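The basin that folds flat, and why I've stopped sulking about my sink
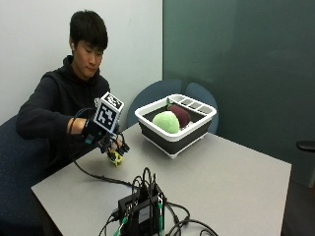

A collapsible basin with a white rim, put to work on soft fruit and veg.

By Yolanda Lindgren

I have a very small kitchen. If you stand at the cooker in my flat in Bretside you can open the fridge with your foot, and for years the thing that annoyed me most was the dish rack. It was a great wire monster, it lived on the worktop all day and all night, and it left me a bit of chopping space the size of a paperback.

So when I started looking at the folding kind I got rather carried away. The idea is simple enough: a stiff rim on top, a squashy body underneath, and when you've finished you push the whole lot down and slide it behind the bread bin (or under the bed, I won't judge). The one on the light grey table has a dark grey body and stands on short white feet, with a row of narrow slots along the back of the rim for your cutlery. I do love a slot! Forks in a mug never dry properly.

And look what's in it. A plush ball in light green, which could be a melon or a cabbage depending on your mood, and a long maroon-purple fellow I'd call an aubergine, little green stem and all. My niece has a basket of soft veg very much like them and they turn up everywhere, down the sofa, in my boots, once in the washing machine with 2 tea towels and a cardigan.

Which got me thinking about toys. My own basin cost me 20 pounds last December from Torres, the hardware shop by the station, and it has barely seen a plate since. It holds potatoes on Sundays and hand-washing on Mondays, and when the niece comes to stay it's the place the soft veg goes at bedtime. She tips them in, I carry the lot to the cupboard, and the floor is clear in almost 60 seconds.

A few things I've picked up along the way. Check the rim before you buy, as a flimsy one bends the moment you lift it full. Measure your sink as well. I didn't, and mine sits across the top at a slant like a hat. And rinse the folds out with warm water every week or so, because tea gets into them and stays there.

The wire monster went to my brother, who has a utility room and can put up with it.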